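## 5. Setting up your Jarance slow cooker for the first time

OK, the box is open and the cardboard is in the recycling. I've owned three of these now (the first one went to my sister and the second one met a tile floor), so these are the steps I follow myself, plus a few things the leaflet skips over.

You'll need dish soap, a soft sponge, a dry towel and a spot on the counter near an outlet. Please don't use an extension cord. I did, for a whole winter, and the plug end got warmer than I liked.

1. Lift out the lid and the stoneware pot. Pull the foam ring off the rim - it's pale gray and easy to miss!
2. Wash the pot and the lid in warm soapy water. Rinse them well and dry them all the way, bottoms included.
3. Wipe the inside of the metal base with a barely damp cloth. Let it air dry with the cord unplugged.
4. Check the number on the sticker under the base. If it starts with 716, you have the newer dial and the clicks go Off, Low, High, Warm. On the older ones Warm comes before Low, and yes, I've ruined a chili that way.
5. Put the base where it has 5 inches of clear space on every side, then set the pot inside. It should turn a little but not rock.

**Caution:** Never run water into the base or put it in the sink. If it does get wet inside, leave it unplugged and call Clavenden, who handle the repairs. They're slow in November but they do pick up.
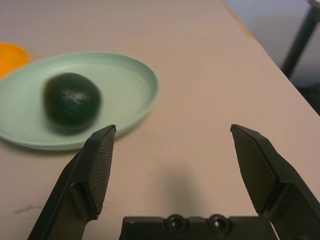 Now for the burn-in, which sounds scarier than it is. The heating band has a thin coating from the factory, and the first time it warms up you'll get a smell like a hot iron. I open the kitchen window and get it over with before any food goes near it.

6. Pour 8 cups of water into the pot and put the lid on.
7. Plug in the base and turn the dial to High. The little amber light should come on right away.
8. Leave it for 2 hours. Stay in the house, but you don't have to stand over it.
9. Turn the dial to Off, unplug it and let everything cool down before you tip the water out. The pot is heavy when it's full, so use both handles and dry mitts.

**Note:** A few ticking sounds while it heats are fine. A loud crack isn't, so switch it off and look the pot over for lines in the glaze.

**Caution:** Don't put a hot pot on a cold stone counter, and don't pour cold stock into a hot pot. Stoneware hates sudden changes. I keep a folded towel next to mine all through soup season.

### If you bought the extras

The Grabner lid strap hooks over the two side handles and only goes on when the cooker is off and you're carrying it somewhere. Take it off before you cook - steam needs a way out.

The Stutano liners fit, but only the large size. Fold the top edge down over the rim so it sits under the lid, and trim whatever hangs past the handles.

Once the pot is dry again you can cook in it the same day. Fill it at least halfway for your first meal, and go to section 6 for cooking times.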